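I got Gudrun Backlund on the phone a little after 10 in the morning, her time, and she was already on her second coffee and halfway through complaining about shoes. "They found me the boots I wore in the original," she told me. "The same ones! And they don't fit. How do your feet get bigger? Who does that happen to?"

If you somehow missed it, Backlund is back as Nic Giolla, the lighthouse keeper's runaway daughter she played on stage for 227 performances before the whole thing moved on without her. The film version of Dratell comes out in June, and for a long stretch she wasn't supposed to be in it at all. The part had gone to someone younger (she won't say who, and I did try), the deal fell apart, and then her phone rang while she was in line at the grocery store.

"I said yes before they finished asking," she says. "Then I went home and got scared. I played her when I was a kid, basically. I'd never paid rent on my own. And now I've got to look into a camera that's two inches from my nose and be that girl again? I called my mother. She laughed for a very long time."

I saw the stage show twice, once from the very back row with my knees against my ears, and what I remember is how big she was. Big arms, big voice, that scream at the end of the first act. So I asked how much of that she had to throw out.

"Oh, nearly all of it," she said. "The first week, I'd finish a take and it would be so quiet, and I'd think, great, I nailed it. And then somebody would come over very gently and ask if I could do it again with, you know, less face."

They shot most of it in Presov, over a cold spring, and she fell in love with the town. She had a bakery, she had a bench, she had a lady at the pharmacy who corrected her pronunciation every single time. She'd go over her lines out loud walking back to the apartment at night, and she's pretty sure the neighbors thought she was fighting with somebody.
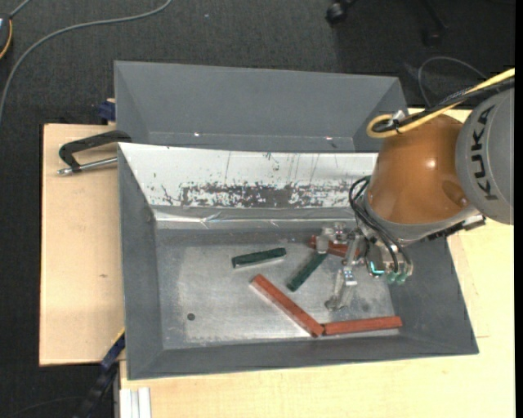 Wiebke Kröger remembers the quiet takes a little differently. She directed both versions, and when I reached her later that afternoon she said the problem was never too much face, it was that Gudrun kept waiting for the applause after the big song. "She'd hold the last note and then hold her breath," Kröger said. "On stage you need that pause. On film it looks like she forgot where she parked." They ended up keeping one of those pauses in, and Kröger thinks it's the best two seconds in the movie.

I passed that along to Backlund by text. She sent back a row of exclamation marks and then, a minute later, "which one???"

The singing was live, by the way, which made me nervous just hearing about it. The ballad everybody knows, "Zamix," was done in one long night, and she lost count of the takes. "My voice was gone by the end, and that's the one they used," she says. "I sound like a door. I kind of love it? The girl's been crying all day, she should sound like a door."

Some fans are upset about the cuts – two songs are gone, including the sailors' number – and she's read the comments, even though she promised her agent she wouldn't. She misses the sailors too. But she'd like people to see it before they get mad. "I've done this show in a room with over 500 people and I've done it on a preview night when I could hear one man unwrapping a sandwich," she says. "It was a different show both times. So this is a different show again. Come and see it and then yell at me."

Before we hung up I asked if she'd ever go back and do Nic on stage, eight shows a week, scream and all. There was a long pause, and I could hear her putting a cup in the sink.

"Ask me after my knees have seen the movie," she said. Then she had to run, she had a fitting, and yes, it was for shoes.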